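From: Kirsty Rankin
To: Menley Staff Notices
Subject: Re: Stationery orders for the coming year

Dear colleagues,

Rami Nasrallah wrote:
> Could you confirm whether departments may still order
> directly from Zonley? Our last request, for 24 boxes of
> envelopes, was returned without a reason.

Direct orders closed at the end of April. All requests now go through the supplies desk on the ground floor, which holds a yearly budget of 2,000 pounds for shared items. Departments with their own cost code may continue to use it, provided that the form is signed by the head of section. Mr Nasrallah's request should be sent again on the new form.

Items already in the building should be used first. Eliseo Ibarra keeps the stock list and will answer questions about it in Room 152.

1. Returning unused items
Pens, cases and similar goods may be handed in at the desk until 4 p.m. Please remove name labels beforehand.

Wooden tabletop, two views:

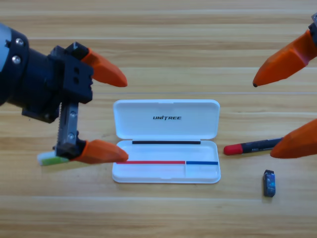
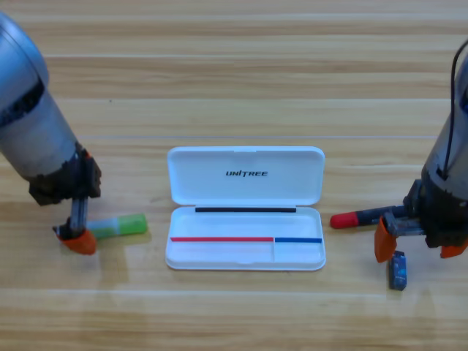 2. Collecting orders
Orders will be ready two working days after approval. The person collecting must sign for them.

Yours faithfully,
Kirsty Rankin
Office Services, Menley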